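From: Nerys Bevan
To: durley-teleop list
Date: 20/07/2026
Subject: Re: Block-bench demos, who is driving what

Yevdokiia, answers below your text. Stills from the simulated bench first, so we are at least all arguing over the same furniture.

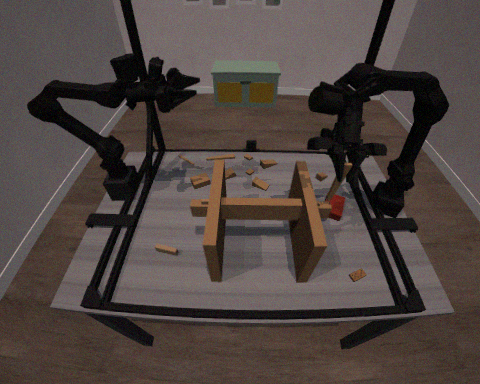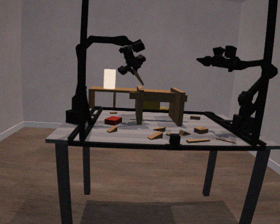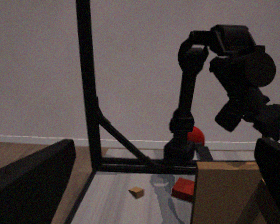
Durley sim bench, two arms. The last is a close view between the gripper fingers.

Yevdokiia Nechyporuk wrote:
> I have replayed the first 39 demos and I can tell who
> was driving without looking at the log. Wajid goes
> straight in. Arwel stops over every piece as if asking
> its permission. Do we want both in the training set?
> Also, are we still trying for 1000 by hand, and may the
> driver switch arms halfway through?

Keep both. I would trim Arwel's pauses where neither arm moves for longer than a couple of seconds, or the policy will learn to hover thoughtfully, and we have Arwel for that. Please leave his corrections in. When he misses a stick and comes back for it, the second approach is worth more to me than five of Wajid's clean ones.

1000 was Llinos's number, written on the board in March by someone who had not yet held the hand controllers for an afternoon. We have nearly 24 per driver per session before the wrists complain. I'd settle for fewer demos and more starting layouts. Scatter the loose pieces again before each run, and please don't keep parking the red block where your favorite arm can reach it.

Switching arms is fine. Say so in the notes field — "switched" will do, I don't need the emotional background. If you let go of a stick with one arm before the other has hold of it, mark the run as a drop and carry on to the end.

Run 3203 has no operator listed. It contains eleven minutes of one gripper opening and closing. Wajid, I'm not accusing anybody, but Arwel was on leave.

Nerys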